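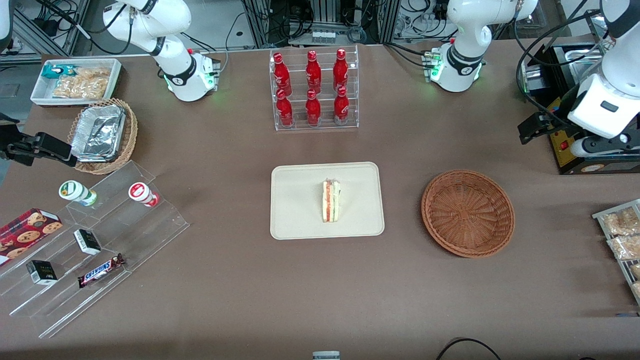

The snack bench at Kolatness, sandwich on the cream tray.

Quick one, because I promised Nawal Shehata I'd write this down instead of ranting about it over lunch again.

My position: most of the planning code we write for pick and place is there to cover for not knowing when a thing is finished. I mean the software that decides what happens next. Motion planning is fine. Perception is mostly fine. The bit in between, where someone has to say "yes, that's done, go on", is a swamp, and we keep draining it with timeouts.

Take the sandwich task. Tray to basket. Two places, one object, a sentence a kid could follow. Our task file for it in Flilemlow has 3531 lines. I went looking for the part that moves the sandwich and it's a page, maybe less. The rest is guards, retries, fallbacks, and a block Vilgot Torvik wrote in July that he has asked me not to touch. Fair enough. I haven't touched it.

What are all those guards guarding? Mostly one question. Is it in the basket. And we ask it badly, by looking at the gripper width and assuming the world agrees. Fingers open, so it must be placed. Well, no. Fingers open means fingers open. The planner then marks the step complete and every later decision is stacked on top of that guess.

Clear film makes it worse. Loose ends, glare, a shiny edge that isn't the edge of anything you want to grip. Depth on plastic wrap is a rumour. So people bump the thresholds until it passes on the bench and then the thresholds are the design. Nobody can tell you why it's that number. I've set a few of those numbers myself so I'm not throwing stones, or only small ones.

My proposal is boring. Look again. After every release, back off, use the wrist view, ask a plain question about what's in the container, and write the answer down with the step. If the answer is "can't tell" then the planner is allowed to know that it can't tell. Right now it has true and false and nothing in the middle, which is a ridiculous way to run anything that deals with sandwich wrap.
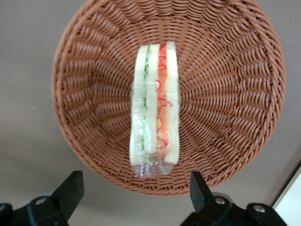
But it's slow

Yes. Szabolcs Hegedűs says this every time and he's right, an extra look costs 2 seconds per place on our setup and if you're filling orders all day at Fatstead that adds up. I'd still pay it. He counts the seconds for the look and doesn't count the afternoon somebody spends scrubbing through logs trying to work out which step lied. We lost all of Tuesday to that. One bad "done" early in the run, 20 steps of perfectly sensible behaviour after it, all of it wrong.

And you don't have to look every time forever. Look every time while you're building it. Once you have a record of what the checks said, you can see which ones never change anybody's mind and drop those. You can't do that if you never collected it, you just argue. We are very good at arguing.

The other objection is Gizella Barta's, and it's the better one. She says a learned policy shouldn't need any of this, it sees the basket the whole time, let it decide when it's finished. I like the policies. I use them. But a policy that stops moving hasn't told me anything, and I've watched people in this building read a pause as success for months. Somebody outside the policy has to hold the definition of done. Could be another model, could be a dumb check. I don't much care so long as it's seperate and I can read what it said. 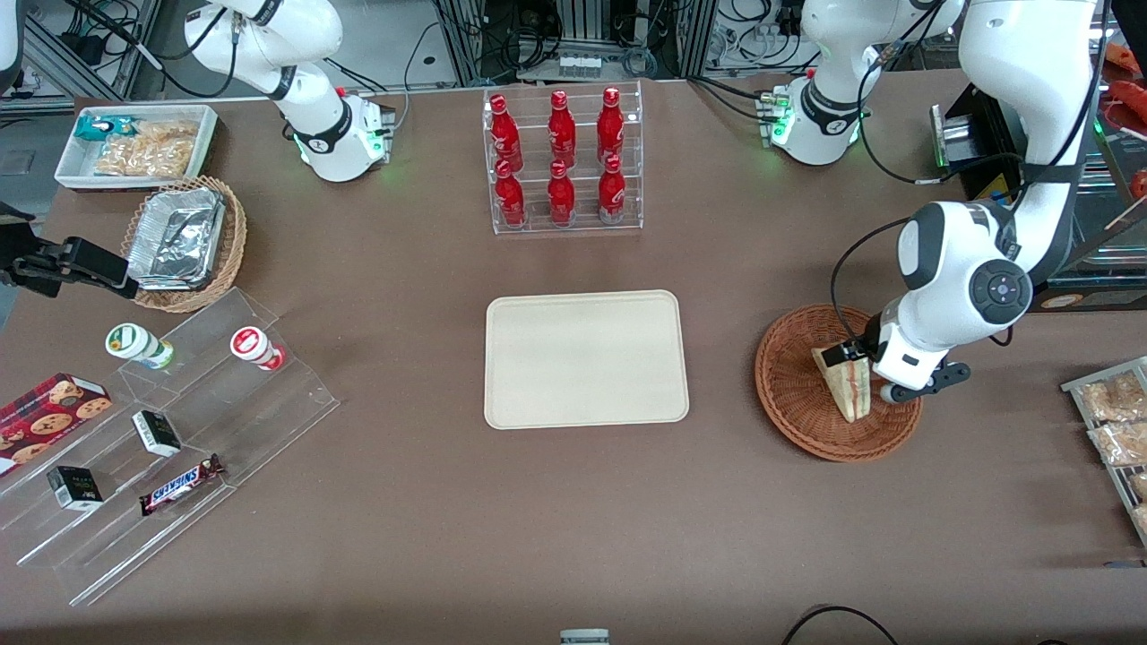
Two arms makes this more urgent too. If the right arm waits on the left, what is it waiting on? In our code, a flag. Who sets the flag? The same step that guessed. So now one guess is holding up or letting loose a second machine, and the fix people reach for is a longer wait. There are 3 sleeps in that file with no comment beside them. I'd delete them tomorrow if I knew what they were for.

Ottó Mészáros had the old Deák scheduler doing something close to what I want, years back. Every action came with a check, and it wouldn't load without one. People hated it. It was clunky and the error messages were awful, half of them just printed the name of teh function. It got binned for being fussy and I voted to bin it. I was wrong on that one, I think the fussiness was the good part and the messages could've been fixed in a week.

So that's what I'm asking for in the next Flilemlow release. No step without a check, and a third answer besides yes and no. I'll do the sandwich file first. Vilgot's block stays in until he says otherwise.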